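**Ticket: wrist camera exposure hunting, Kurnovel fingers vs Dusent fingers**
Opened by: Oranuch Nuchit
Status: open, waiting on Hillton
Priority: medium (it's medium for you lot, it's ruining my week)

Hi all, me again. I'm partway through the finger comparison on the sorting bench and I've hit something I can't pin on the gripper, the camera or the controller, so I'm writing down everything I've tried so far.

**What goes wrong**

With the Kurnovel fingers on, the wrist camera feed pumps bright and dark whenever the arm goes up to its look pose over the bins. It settles eventually, but the detector has usually given up by then and the controller throws a "no target" and goes home. I did 60 runs with each set. Kurnovel lost 15 of them. Dusent lost none, which made me very suspicious of the Kurnovels, and I had a rather rude email half written to the supplier!

**What I've tried**

1. Reseated the camera cable at both ends. No change.
2. Swapped the camera for the spare. Same pumping, so I put the first one back.
3. Rolled the controller back to build 152. Worse, if anything, and it forgot my tool offsets, so please don't suggest that one again.
4. Opened the fingers wider at the look pose. Better! Still not right, but better, and that got me thinking about what the auto exposure is metering on.

The Kurnovels are chunkier than the Dusents and they take up a lot more of the lower right of the view. They're dark on the outside, so my guess is the camera sees all that charcoal, decides the place is gloomy and opens up, and then the warm lamp on the left of the backdrop blows out and it panics back the other way. 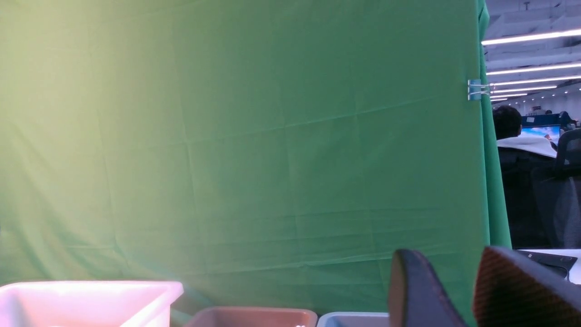

So next I locked the exposure by hand and did another batch at the same look pose. Much happier. The rim of the white bin is still hotter than I'd like, and the green goes nearly yellow in the top left, but the feed holds still and the detector finds the bins. I then turned auto back on and it was pumping again inside a couple of runs, so I'm fairly convinced it's the metering and the fingers are innocent. (Rude email deleted.)

**Where I'm stuck**

- Locked exposure doesn't survive a restart. I set it to 265, power cycle, and it's back on auto. Is there a config file I should be editing, or does the Hillton driver overwrite it?
- Can the metering area be limited to the left two thirds? The menu has the option but it's greyed out for me.
- Are we allowed to move the lamp? It was set up for the Şimşekoğlu arm, which looked in from the other side, and I don't want to spoil anyone's old calibration.

I'd like the Kurnovels to get a fair go. The crosshatched pads grip nicely and I prefer them on anything slippery, and scoring them down for a camera fault would be daft. I'm leaving those 15 runs out of the comparison sheet for now and have marked them in yellow.

**Update, 15th February**

Hillton replied. They say the greyed-out metering option needs a newer driver, which they'll send across, and the restart thing is a known bug with a fix due in March. Until then I've stuck a note on the controller telling people to set the exposure after every boot. Still need an answer on the lamp please, whoever owns it.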